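3.2 Keeping the beam pipe cold (and what it cost us)

I'll admit I came to accelerators through the side door. My first job was in vibration, and I still think of a superconducting cavity as a very expensive bell that we spend all our time trying not to ring. At the Plukard test line we run 14 niobium cavities in a single cryomodule, and when we started, five of them wouldn't hold their tuning long enough for us to log a decent run. The beam didn't care how pretty our simulations were!

Our first suspect was the helium plant. The compressors sit in a shed 34 metres from the tunnel, on their own slab, and everybody I asked was sure the slab took care of it. So we strapped accelerometers to the transfer line, the module feet and (my favourite) the handrail of the access stairs, and left the lot running for 800 hours. The handrail was a dud. The transfer line was not – there was a clean, stubborn peak in its spectrum that followed the compressor speed up and down like a dog on a lead.

We tried softer supports under the line, which moved the peak without shrinking it much, and then a short bellows section from Zondine, which did a lot more. I was keen to put a second bellows at the module end as well, but the Brandão model of the line predicted a new sideways mode if we did, and our bench rig agreed with it. We left it at one.

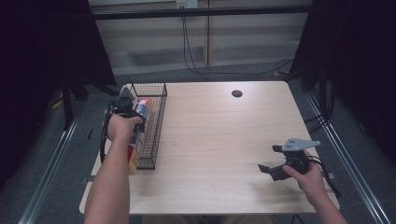
Figure 3. Carton gripped beside a wire-mesh basket.

What was left after the bellows went in was slower and messier, and we put it down to pressure swings in the helium bath. Those we handled in software, with the piezo tuners on each cavity taking their correction from the Gromivus controller. The gain took some fiddling. A tuner that pushes too hard excites the very mode it's meant to settle, much as a tall carton like the one in Figure 3, held up in a pair of jaws, would swing if you jerked the hand holding it. We backed the gain off in small steps until the loop stopped arguing with itself, and then left it alone through the June run. Section 3.3 has the tuning records for every cavity, including the two I'd rather not talk about.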